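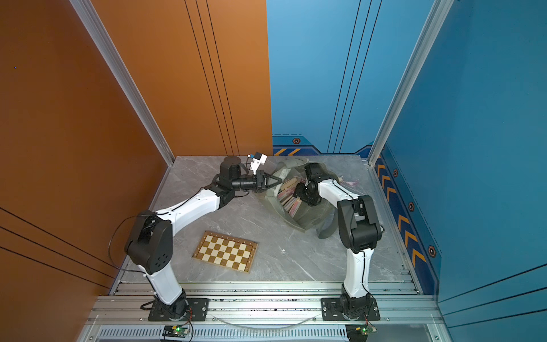

Can I use two strong colors in one small room?
You can, if the two colors are of similar strength and if they meet in a place where the eye expects a change.

This question came to our shop many times since the last newsletter, so I want to answer it with more words than I have at the counter.

Most customers who come to Karnivitz with the wish for a strong color are afraid of it. They take the card home, they hold it on the wall in the evening, and then they come back and buy cream. I understand this very well. In my first apartment I painted the kitchen cream two times. But a small room does not become bigger from cream, it only becomes a small cream room, and if you like color you should have it.

First, the strength. Please put both color cards beside each other and close your eyes almost completely. If one card stays bright and the other goes dark, the dark one will look heavy on the wall and the bright one will look unfinished. A warm orange and a clear middle blue can be good neighbors. The same orange with a navy is more difficult, and I would then give the navy to one wall only, the one with the window.

Second, the place where they meet. The inside corner is the easiest. There you need only a steady hand and a good brush, and small mistakes are hidden in the shadow. A change in the middle of a wall is also possible and can be very beautiful behind a bed or a desk, but the line must be straight and the wall must be smooth. Old plaster is not smooth. Run your hand over it before you decide.

How to make the line in the middle of a wall:

Paint the lighter color first and bring it a little over the place where the line will be. Let it dry until the next day. Mark the line with a level and a hard pencil, very thin. Put the tape on the side of the lighter color and press the edge with a plastic card. Now comes the step which many people leave out - paint over the edge of the tape with the lighter color one more time. It closes the small gaps, and the darker color cannot run under. When this coat is dry, paint the second color, and pull the tape off while the paint is still a little soft, slowly and at an angle of 45 degrees.

Petronella Adams wrote to us that her tape took the old paint away from the wall together with the new one. Mrs. Adams, I am sorry for your wall. Probably the old paint was standing on dust or on grease. Wash the place, sand it lightly, put a primer on it and begin again. For fresh paint please ask for the low-tack tape, it is on the shelf next to the rollers.

Thulani Mabuza asks what to do with the ceiling. I would leave it white, but a soft white and not the bluish one. If the ceiling is low, stop the wall color exactly in the corner and do not let a white strip stay under it, because this strip makes the wall shorter.

And the floor? People forget it when they choose. A gray floor is patient with nearly everything. A reddish wood floor fights with orange, so bring a photo of it, or better a loose board if you have one in the basement.

Sample jars in the 200 ml size are again in the shop. One jar is enough for a good test piece on two different walls, and please look at it in the morning and also with the lamp on. The new cards from Willham arrived too. The blue that everybody asked for in August has now the number 541, the recipe is the same as before.

In the next newsletter Nobuhle Hendricks will write on painting radiators. If you have questions for her, leave them at the counter or answer to this mail.

Zodwa Makhubela
Karnivitz Paint and Wallpaper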